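In Praise of the Dressing Table

By Wendell Alcantara

When my wife and I moved to Stolton, we had to furnish a bedroom with very little money, and each person we asked gave the same advice. Buy a bed, buy a wardrobe, put a mirror on the inside of the door. A dressing table, they said, is a waste of floor. I believed this for 20 years. I now think it was bad advice, and I would like to say why.

The first argument against the dressing table is that it does only one job. This is true, but we don't complain about a bed for the same reason. A person who must get ready for the day in a bathroom is always in the way of somebody. In our house in the morning there were 3 people and one sink, and the hairbrush traveled between rooms like a lost letter. My mother had her own table in Marras, with a mirror and small drawers, and she sat there for ten minutes before work. We children knew not to speak to her in that time. I think it was the only chair in the house that was really hers.
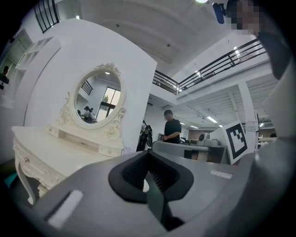 The second argument is about taste. White furniture with curved legs and carving is called old-fashioned, or something for little girls. I had this opinion also, and I have changed it slowly. A curved leg makes a heavy thing look lighter, and scrolls on a mirror do no harm to anyone. The plain furniture that we are told to admire will look old too, maybe sooner than we expect. A store in Stalau sold me a very modern chest of drawers with no handles at all - you had to push the front to open it - and after 2 winters the top drawer opened only when it wanted. A small knob is a good invention.

I must admit some things on the other side. Carving collects dust, and you need a soft brush and patience. Small drawers fill themselves with dead batteries and single earrings. And in a room where you already walk sideways around the bed, the advice of our friends was correct.

But if there is a free piece of wall, preferably where daylight can reach the mirror, I would give it to a dressing table before a television. We plan to buy ours in July. My wife has already chosen the wall, and I have been told where my chest of drawers will go.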